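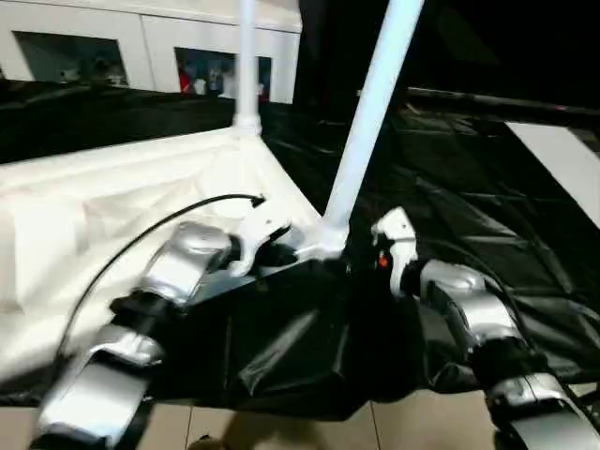 Figure 3. Both arms at the base junction of the white frame, black sheeting draped around it.

5.2 What went wrong: stale grasps and the force fight

I promised in the introduction that I'd give the failures their own section, so let's get into it. The assembly task at Cherkaoui is the one from Section 4: two arms, one light tubular frame with flexible sheeting, and a planner (Flotis) that decides which arm holds and which arm pushes. The frame is the Tisasel kit, which I picked since it's cheap and the tubes are forgiving. Too forgiving, as I'll get to in a minute!

Over the full run we logged 1,237 grasps. Of those, 92 ended in what I call a stale grasp, meaning the planner carried on as if a part was held when the part had slipped or turned in the fingers. Most of these were boring. The arm moved, the tube stayed behind, the next check caught it, and we lost a little time on a retry. If that were the whole story I would have put it in a table and moved on.

The ones that bothered me were the 3 that ended with me hitting the stop button. They all went the same way. One arm was supposed to brace the base joint, the other was supposed to push a tube into it. The bracing arm's grip had rotated on the part by a few degrees, enough that its idea of where the joint sat was wrong. The pushing arm met resistance early, took that as a tight fit, and pushed harder. The bracing arm felt a load it hadn't planned for and pushed back to hold position. So now you have two arms leaning on each other through a plastic fitting, each one convinced it is doing its job, and each one well under its own force limit.

That last bit is the part I missed when I set up the safety checks. I had a limit per arm. I had no limit on the two of them together, and I wasn't computing the squeeze on the part between them at all. Add a tube that bends quite a way before anything complains, and you get a slow wind-up that looks perfectly calm in the logs. In the first case the fitting let go and the tube whipped sideways. I was standing outside the marked area with my safety glasses on, so it was only a scare, but I did go and make a cup of tea before I looked at the data.

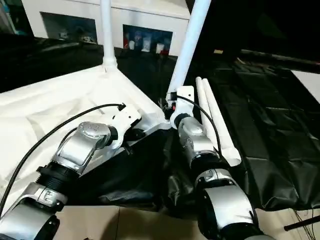
Why didn't the per-arm force limit stop the motion?

Each arm stayed below its own threshold the whole time, and the check never looked at the load the two arms were putting on the part together.

I spent a good while blaming the wrong thing. My first guess was cable drag, which can put an offset on a wrist reading, and we did have a history of that (see the calibration notes in Section 3). I rerouted, retied, recalibrated, and got a stale grasp before lunch. My second guess was the finger pads. We use a textured pad from Clovico, and I figured it had gone slick. Swapping in a new set helped with straight pulls and did next to nothing for rotation, and when you think about it that makes sense: a round tube held between two fingers can spin about the line joining them without ever leaving the grip. The finger gap stays the same. The gap was the only thing Flotis was looking at.

So the detector was checking "is something between the fingers?" when the question I needed answered was "is it still pointing where I left it?" I had written that check myself, in December, for a pick-and-place job with small boxes, and I copied it over without a second thought. It worked fine for the boxes.

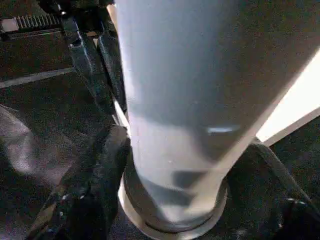 The fix has two pieces, and I'd suggest doing them in the order I wish I had. First, limit the squeeze. Take the force readings from both wrists, put them in a shared coordinate system, remove gravity, and split off whatever cancels out between them. What's left over moves the part, and what cancels is the arms fighting. We stop on the canceled portion, with a threshold set by loading a scrap fitting until it let go and then backing way off. It's a few lines of code plus a tedious afternoon lining up the timestamps. Please don't skip the timestamps. Mine were far enough out of step that a quick move showed up as a squeeze all by itself, and for a while the thing stopped every time it sneezed.

Second, recheck the grasp before any push. The bracing arm now makes a tiny wiggle around its grip axis and looks at the torque coming back. A well-held part resists, a stale one mostly doesn't. It adds time to every insertion, and I went back and forth on whether it was worth it. I kept it in because the squeeze limit only catches the fight once it has begun, and I'd like to not begin it.

One caveat, and it's a big one. The wiggle test doesn't do well when the part is already tied into the rest of the frame, because then the frame resists on behalf of the gripper and a bad hold can pass for a good one. I don't have a clean answer for that yet. For now, once a tube is seated at both ends, we open the fingers, back off, and regrasp before using it as a brace. It's slow, it looks silly, and the arms spend a lot of the session letting go of things they had just picked up. Section 5.3 has the timing cost of all this, split by stage.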